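Picking up plates with the Flindelus arm - grip setup 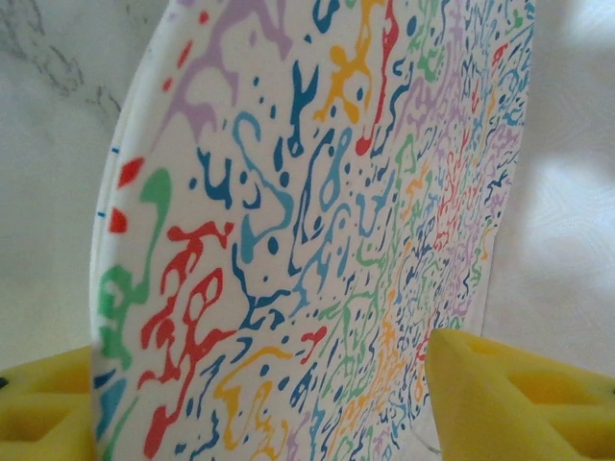 Quick one, writing this between tries. You need the arm, two printed fingers, foam tape, a plate you don't mind losing.

1. Print fingers at 30% infill. Mine went at 15 first, too bendy.
2. Foam tape on the inside faces. Press it down hard, leave overnight.
3. Set grip force to 11. Go up one at a time, never past 14 or you'll chip teh rim.
4. Close slow. Wait for the motor to stop before any lift.
5. Lift a couple inches over a towel. Slips? Back to step 3.

Wrist cable: leave slack, then zip tie it. Forgot that twice allready.

Config file is in the Muvska folder. Rack placement next, probably March.

Contact: Muvska shared workshop | © 2025 Muvska | Back to top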